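Kitchen meeting, Sunday, 3 p.m. – my notes, typed up the same evening while I could still read them

I took the minutes again because I had a pen. Margit Gál chaired, the rest of us sat wherever there was a chair, and we started late on account of the coffee.

**1. Last time's notes**

Agreed as written, except that I'd put Cindwood down as the place we get our dish soap. Cindwood is the building next door. Sorry, Cindwood!

**2. Food containers**

This took up most of the hour. Margit wants every container in the shared kitchen to live with its own lid on, clipped shut, and I'm with her (I spent part of last week holding a lid in each hand and swearing quietly). Kun from upstairs would like to stack the bottoms inside each other and keep the lids in a drawer, and yes, it saves room, but then you're back to hunting. We went around on this for quite a while and then voted. Lids on won.

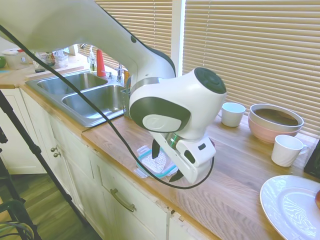

*Item 2: container with its teal-rimmed lid, on the counter by the sink.*

We also agreed that anything left in the fridge without a name on it goes out at the end of the week. Kun asked if initials count. They do, so long as two people don't have the same ones – and two of us do, so those two will write their whole first names.

**3. Money**

We have 410 in the kitchen kitty and 2,947 in the house fund. The house fund is staying put until the roof people send their price. Out of the kitty we'll spend up to 27 on spare lids from Skovham, if they still sell them singly. I said I'd call and ask. If they only come in sets I'm to check with Margit before buying anything, and I've written that down here so I can't forget it.

**4. Counter and sink**

Short one. Everybody likes the wood counter and everybody wants it to stay nice, so no hot pans straight on it and please wipe up puddles near the sink when you see them.

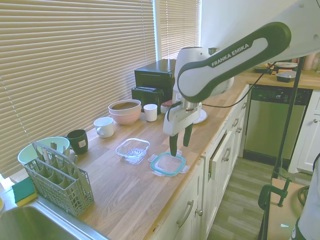

Mugs came up too, as they always do. Wash your own, put it away, and if you don't know whose it is just wash it anyway, it takes a minute. Kun offered to oil the counter in June when most people are away, and we said yes before the offer could be taken back. The oil will be the Fekex one we used before, there's half a can left in the basement.

**5. Anything else**

Margit asked for a bigger drying towel, or two. Approved with no discussion at all, a first for us.

**To do**

- Me: call Skovham about single lids
- Kun: find the Fekex can and check it hasn't gone thick
- Margit: towels, and a marker for the fridge

Closed when the cookies ran out. Next meeting same place, Margit will send the time.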